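Gripper trials at Grudcombe: where we are

March 2024

Readers of the last issue asked for more on the hand-held grippers, so this one is longer than usual. The short version is that we have compared two sets of fingers on the same body, we prefer one of them for most jobs, and we have not settled on how to handle the cable.

For anyone who missed the earlier item, we collect household tasks with a pair of grippers held in the hands. A person opens the drawers and folds the cloths, and the recordings are used later to train the arms. This means the hand-held pair has to behave as much like the grippers on the arms as we can manage. When the two differ, even by the stiffness of a pad, the arm tends to miss in ways that take days to trace.

The first set of fingers came from Prakwood. They are short and stiff, and they close squarely. The second set came from Diltix and is longer, with a softer pad. We ran both through the same 10 tasks, with two operators, and swapped the order halfway so that neither set had the benefit of a practiced hand.

The Prakwood fingers did better on anything small and hard. Drawer knobs, jar lids and pens all came up on the first try most of the time. They did badly with cloth. A thin towel slid out from between the pads unless the operator squeezed much harder than the arm would, and a recording made that way is of little use to us.
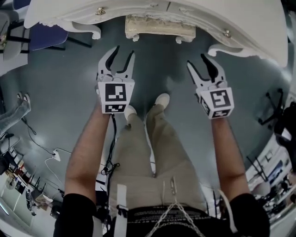 The Diltix set was almost the reverse. Cloth was easy, and so were soft packages. With knobs the longer fingers flexed, and the operators began turning their wrists to make up for it. Rahel Danzer went through the tracking logs and found that the extra wrist motion was also hurting the pose estimate. When the body of the gripper rolls too far, the markers turn away from the camera and we lose them for a moment. The software fills the gap, but it fills it with a straight line, and hands do not move in straight lines.

She tried larger markers on the front face and kept the smaller ones along the lower edge as a backup. That helped. Dropped tracking on the knob tasks went from 9 percent of the recording time to 2 percent. We will keep this layout whichever fingers we end up with, and the print file is in the shared folder for the other sites.

On the head camera, we tested the wide lens against the narrower one we used last year. The wide lens bends straight edges and takes longer to calibrate, but it keeps both hands in view when the arms are apart. With the narrow lens, operators had learned to hold their elbows in, and it showed in the recordings. We have moved to the wide lens for good.

The cable is still a nuisance. It hangs from the gripper and pulls slightly when the operator turns, more so when reaching low. A clip at the elbow was worse, and a coiled cable was too heavy. The Pilkington group has been running theirs up the sleeve to the shoulder, and say it is fine in a long sleeve. We have not tried it. A battery version exists on paper -- the weight is the problem, as before.

One note on controllers. We switched the arm side to the newer firmware between the two finger tests, then found it changed the closing speed. Those arm replays had to be thrown out and done again. Please write down the firmware version with every session, even if you are sure it has not changed.

For now we are going ahead with the Prakwood fingers and a softer pad cut to fit. The first pads peeled at the corners, and a second batch with a different glue is on order. The full table of results goes out to the sites with the July issue. If you have a task that gave you trouble with either set, send it to Rahel before then and she will add it to the list.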